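Pale Surfaces in Shared Rooms: Walls, Tabletops and Doors
Speaker notes, Facilities Session 4
Dendosano Institute, Raltia Building
Monday, July 1, 2024

Allow 30 minutes, with questions taken as they arise. Handouts are on the side table and need not be read aloud.

Opening

Welcome the audience on behalf of the Institute. State the purpose of the session, which is to set out how pale walls and white tabletops are to be chosen, maintained and repaired in rooms used by more than one department. The guidance applies to the Raltia Building first. The Noh Annex will follow once its corridors have been repainted.

Remind those present that the guidance covers finishes and fixtures only. Furniture purchasing has its own procedure, and requests for new chairs should go to the purchasing office.

Why pale finishes

Room 909 was refinished last winter at a cost of $2,140, including labor. The previous walls were a dark green that had been patched in several different shades. Staff had asked for more light at the worktable, and the electrical estimate for additional fixtures was well beyond the budget. Pale walls were the less expensive remedy, and they were adopted.

Pause here. Some in the audience will have worked in the room before the change and may wish to comment.

A pale wall returns a good deal of light to the table in front of it. It also shows every scuff. Departments that request a pale finish are accepting a certain amount of wiping, and this should be stated plainly at the time of the request.

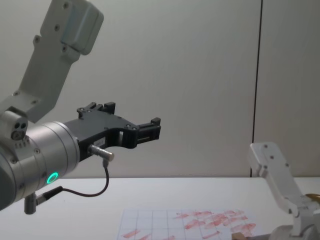

How often should the walls of a shared room be washed?

Twice a year is sufficient for most rooms, with marks near switches and door handles wiped off as they appear.

Washing should be done from the bottom of the wall upward, using a soft cloth and a mild soap solution. Water that runs down a dry, dusty wall leaves streaks that are harder to remove than the original dust. Rinse with a second cloth. Abrasive pads are not permitted on any painted or paneled wall in the building, and this includes the melamine sponges sold for kitchen use, which dull the finish.

Touch-up paint

Each floor keeps a labeled can of touch-up paint in the supply closet. The current supplier is Prallix. The label must give the room number, the month of opening and the name of the shade. Cans without a label are to be returned to the supply office and not used, even where the color appears to match.

Paint from an older can will rarely match a wall that has had several years of daylight. Where a repair is larger than a hand, the department should ask for the full section to be repainted from corner to corner or from seam to seam. The extra hour of labor is less than the cost of doing the work twice. Show the sample boards at this point – the left board is the patched one.

Tabletops against the wall

Many of the shared rooms have a table placed along a wall. The line where the two meet collects dust, crumbs and pencil shavings, and it is the part of the room most often missed in weekly cleaning. Two arrangements are acceptable. The table may be pushed fully against the wall and the joint wiped with a folded cloth, or it may be set far enough forward that a hand and cloth can pass behind it. A gap of an inch or less is the worst of both, as small items fall into it and cannot be reached.

A matte white top is preferred to a glossy one. Glare from overhead lights was the most frequent complaint recorded against the older glossy tops, and several users had taken to covering them with brown paper. Matte surfaces do hold ink somewhat longer. Ballpoint marks should be treated the same day with a little rubbing alcohol on a cotton pad, followed by plain water.

Hot cups are to be set on a coaster or tray. Tape should be peeled back slowly at a low angle, and any adhesive left behind softened with warm soapy water before it is rubbed. 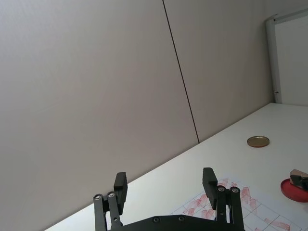 Tables that have been moved for an event should go back to their usual position the same afternoon. Floor marks have been placed under the front legs in most rooms, and these should be followed.

Seams, corners and frames

Where walls are finished in panels, the seams should be inspected each July. The inspector looks for lifting edges, gaps that have widened since the last visit, and dirt packed into the joint. A soft dry brush is used to clean a seam. Water should be kept out of it. Filler is not to be applied by departmental staff, however small the gap.

Door frames receive more handling than any other painted surface in the building. White frames are to be wiped weekly at hand height on both sides. Chipped paint should be reported with the room number and the side of the door affected – "hall side" or "room side" will do. Latches and hinges are wiped dry and never painted over.

Reporting

Repair requests go through the building desk on the ground floor. A request should name the surface, describe the mark or damage in ordinary words and give the hours during which the room may be entered. Requests marked urgent are reserved for loose panels, sticking doors and wet walls.

Close by directing the audience to the last page of the handout, where the cleaning schedule for each floor is printed. Collect the sample boards before leaving the room.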